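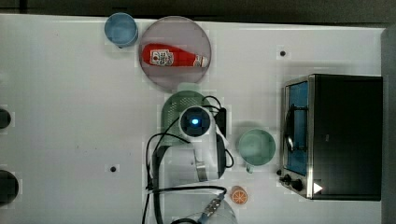
7. Loss of grip and cable snagging

This section covers faults in which the arm drops an object, stops part-way through a lift, or pulls on its own cables. It applies to the Jeltunix table arm with the two-finger gripper, fitted and wired as set out in section 3. Faults in the base joints are dealt with in section 8.

CAUTION: Do not put a hand between the gripper fingers while the arm is powered. When supply is restored after a stop, the gripper may close without warning.

CAUTION: A stopped arm is not a safe arm. Treat it as live until the main switch is off and the wrist light has gone out.

7.1 What the fault looks like

A grip fault is logged as code 30. The arm holds its last position and the gripper keeps whatever force it had when the fault was raised. If an object is being held it will stay held until the gripper is released by hand or the supply is cut. When the supply is cut the object will fall.

A cable fault is logged as code 80. It is raised when the wrist motor draws more current than the planned move calls for. Most code 80 faults are caused by a cable that has caught on the work, on the table edge or on the arm itself. The remainder are caused by a damaged connector.

The two codes can appear together. In that case deal with code 80 first.

7.2 Making the arm safe

1. Press the stop button. Do not use the software stop for this purpose.
2. Wait 10 seconds.
3. If an object is held above the table, support it from below with one hand, keeping fingers clear of the gripper.
4. Turn off the main switch. Check that the wrist light is out.
5. Take the object away.
6. Clear the table within reach of the arm. Glass and crockery come off first.

Note: The brakes hold the arm when the supply is off, but the wrist may sag slightly. Do not leave anything breakable beneath it.

7.3 Freeing a caught cable

1. With the supply off, follow each cable from the wrist to the base by hand. Do not pull.
2. Lift the cable off anything it has hooked. Rims, handles and perforated ware such as colanders and sieves are common places for it to catch.
3. Look along the outer sleeve for cuts, flat spots or shiny patches. A cable with any of these must be replaced.
4. Check that the metal connector is fully home. Turn the ribbed collar by hand until it stops. Do not use pliers.
5. Check the slack. With the wrist at its furthest reach the cable should form one open loop and should not touch the table.
6. Fasten the cable to the forearm with the clips supplied. Do not clip it across the wrist joint.

CAUTION: Never tie cables back with tape or string. Tape slips under load, and string can be drawn into the joint.

Note: Arms supplied before October have a shorter forearm clip. It holds one cable only. Order the Noltness clip set if two or more cables are routed on the same side.

7.4 Checking the gripper fingers

1. Wipe both finger pads with a dry cloth. Do not use oil or spray polish.
2. Press each pad with a thumb. A pad that moves on its finger must be refitted before use.
3. Restore the supply and open the gripper fully from the hand control.
4. Close it on the test block. The block must not turn or slide when pushed lightly from the side.
5. Repeat step 4 with the wrist turned through a quarter turn.

If the block slides, run the Vasilakis grip routine from the service menu and try again. If it slides a second time, replace both pads as a pair.

7.5 Objects that cause repeated faults

Clear bowls and tinted plates may be placed wrongly by the overhead view, particularly on a white table. The arm then closes on the rim or beside it. Put a plain dark mat under such items during set-up.

Round bottles laid on their side can roll as the first finger touches. Approach from above with the fingers across the bottle, and set the closing speed to slow.

Mugs should be gripped by the body. The handle must be turned away from the path of the cable.

CAUTION: Do not work with a toaster oven or other heating appliance plugged in within reach of the arm. A caught cable can drag it or pull its door open. Unplug it at the wall before any trial.

7.6 Returning to use

1. Clear the fault code from the hand control.
2. Move the arm to its rest position at the slowest speed, with the table empty.
3. Run one full cycle without an object. Watch the cables and keep a hand by the stop button.
4. Run one full cycle with the test block.
5. Put the working objects back and resume.
6. Enter the code and the action taken in the service log.

If either code returns within 1000 cycles, take the arm out of use and contact the Dravinberg service desk. Have the service log to hand.

Section revised 30 January 2019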